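Katent Garden Watering Controller
Section 4: Installing the controller and first set-up

Before you start

Read this section all the way through once. The job takes an afternoon if the valves are already in the ground and the wires have been brought to the wall. If they have not, go back to Section 3.

You will need:

A drill and a masonry bit to suit the plugs in the bag
A small flat screwdriver and a medium Phillips screwdriver
Wire strippers
A pencil and a level
The valve plan you drew up in Section 3
The bag marked 1041 (wall plate, screws, plugs, cable clamps)

The Findik rain sensor is packed in its own box. Leave it there until 4.5.

CAUTION: The controller is for indoor use, or for use in a closed shed or garage. It is not sealed against rain. For an outdoor wall, order the Hekthorpe cabinet and follow the sheet supplied with it.

4.1 Choosing a place

The controller should be at eye level for the person who will use it most. Keep it out of direct sun if you can, as the display is hard to read and fades over the years. Do not mount it above a sink, a water heater or a dryer.

Check that the transformer lead reaches an outlet without being stretched. Do not use an extension cord as a permanent connection. Leave a hand's width clear below the case so the cover can drop open.

If the wall is shared with a bedroom, bear in mind that the master valve relay clicks when a program starts. Most people water before sunrise.

4.2 Fixing the wall plate

1. Hold the wall plate against the wall with the arrow pointing up. Set it level and mark the two slotted holes.

2. Check both sides of the wall for pipes and wiring.

3. Drill the holes and push the plugs in flush.

4. Put in the two screws and tighten them until the plate does not rock. Do not overtighten. The plate is plastic and will bow, and the case will not snap on.

5. Hook the top of the case over the plate and press the bottom until it clicks.

To take the case off again, press the tab underneath with the flat screwdriver and swing the bottom toward you.

Note: On older sets the wall plate has three holes. Use the outer two.

4.3 Connecting the valve wires

WARNING: Make sure the transformer is unplugged. Do not plug it in until you are told to in 4.6.

Every valve has two wires. One wire from each valve is joined to the common, and the other goes to its own numbered terminal. It does not matter which of the two you use for which, as long as all the commons end up together.

1. Bring the valve cable in through the large opening at the bottom left. Leave enough slack inside to reach the far end of the terminal strip, and clamp the cable.

2. Strip the end of each wire to the length shown by the groove on the inside of the cover.

3. Connect the common wire to the terminal marked C.

4. Connect the remaining wires to the numbered terminals, starting at 1. Follow your valve plan. If you did not make one, write the wire color and the bed or lawn it serves on the label inside the cover as you go.

5. If you have a master valve or a pump relay, connect it to M and C.

6. Tug each wire gently. Any wire that slides out needs to be stripped and fitted again.

Only one valve should go on each numbered terminal. Two small valves on one terminal will sometimes work, but the output is protected and may trip on a cold morning, leaving you with fault 19 and a dry bed. If you have more valves than terminals, add an expansion strip (Section 9).

CAUTION: The terminals marked 24V are for the transformer only. A valve wired to them will open as soon as the power comes on and will stay open.

Joints in the ground must be made with gel-filled connectors. Ordinary wire nuts wrapped in tape will corrode, usually within a season or two – this is the most common cause of a valve that worked last year and does not work now.

4.4 Connecting a pump

Skip this step if you water from the city supply.

The controller does not power a pump. It switches a relay, and the relay switches the pump. The Correia relay box is made for this and has its own instructions. A different relay can be used if its coil is rated for 24 volts AC.

Mount the relay box well away from the controller. If they have to share a wall, put them on opposite sides of the outlet. The wiring between the relay and the pump carries house current and must be done by an electrician.

Set the pump delay in the menu after you have finished 4.7. The factory setting suits a pump that is already primed. For a pump drawing from a tank or a pond, begin with a longer delay and shorten it once you have seen how fast the pressure builds.

4.5 Fitting the rain sensor

1. Choose a spot open to the sky. The edge of a shed roof or a fence post is good. Under a tree is not, because it will go on dripping long after the rain has stopped.

2. Screw the bracket in place with the sensor upright.

3. Run the two-wire lead back to the controller and bring it in through the small opening at the bottom right.

4. Remove the metal jumper between the two terminals marked RAIN. Keep the jumper. You will need it if you ever take the sensor down.

5. Connect one wire to each of the RAIN terminals, either way around.

6. Turn the collar on the sensor to choose how much rain it takes to stop the watering. Start with the middle setting and leave it there for a few weeks.

Note: The sensor stops programs only. A valve started by hand will run whether it is raining or not.

4.6 Connecting to your home network

The controller works perfectly well without a network. Connecting it lets you change programs from a phone or computer and lets the controller skip watering when rain is forecast.

A wired connection is preferred. Garages and sheds are often at the edge of the wireless signal, and a controller that drops off the network every evening is more trouble than one that was never on it. If you cannot run a cable, turn to Section 6 for the wireless set-up.

1. Run a network cable from your router, or from a switch, to the controller. Keep it apart from the valve cable and away from any pump wiring. Do not staple through it.

2. Use a ready-made cable if the run is indoors. For a run between buildings, use cable made for burial and have it put in conduit.

3. Push the plug into the socket at the bottom of the case until it clicks. If the plug has a rubber boot, check that the boot is not holding the clip down. 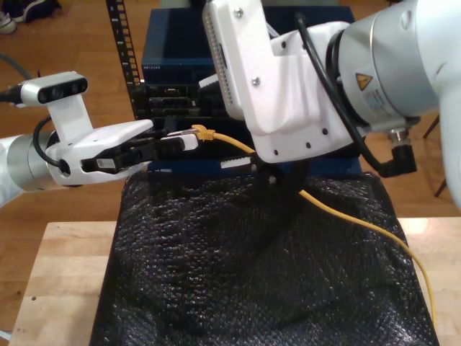

4. Form a loose loop in the cable below the case and fix it to the wall with one of the clamps from the bag. The weight of the cable should not hang from the socket.

5. Plug in the transformer. The display shows the Katent name and then the main screen.

6. Look at the two lights beside the socket. Steady green means the cable is good. The amber light flickers when there is traffic.

7. Wait for the network symbol to appear in the top corner of the display. Allow a few minutes the first time, as the controller may also fetch an update. Do not unplug it while the word UPDATING is showing.

If there is no green light, try the cable in another port on the router, then try another cable. If there is a green light but no symbol, restart the router and wait.

The controller takes its address from the router. You can set a fixed address under Menu, Network, Manual, but few homes need this.

4.7 Testing the valves

Open the main water supply slowly before you begin. Have somebody stand outside, or use the phone page and walk around yourself.

1. Press MANUAL and choose valve 1.

2. Set the run time to 4 minutes and press START.

3. Go and look. The right heads should come up, and no others. Check for bubbling at the joints.

4. Go on to the next valve and repeat until you reach the last.

5. Correct the label inside the cover if any valve is not where you thought it was. Swapping the names in the menu is quicker than swapping the wires.

6. Last, pour water into the top of the rain sensor and wait for RAIN to come up on the display. It clears by itself when the sensor has dried out.

Faults you may see during testing:

19 – Output overloaded. Too many valves on a terminal, or a damaged valve coil.

27 – No valve found. A broken wire, a loose terminal, or a common that has been left off. If every valve gives 27, look at the common first.

CLK – The clock has not been set. Go to Section 5.

Write down the fault number before you clear it, along with the valve number. For help with a fault that comes back, write to Custódio Morais at the Katent service desk and include a copy of your valve plan.

4.8 If you are installing out of season

You can do everything up to 4.6 in winter with the water off. Leave 4.7 until the supply is back on, which in most places will be March or later. Set the dial to OFF in the meantime. The controller keeps its clock and its programs, and can be left plugged in.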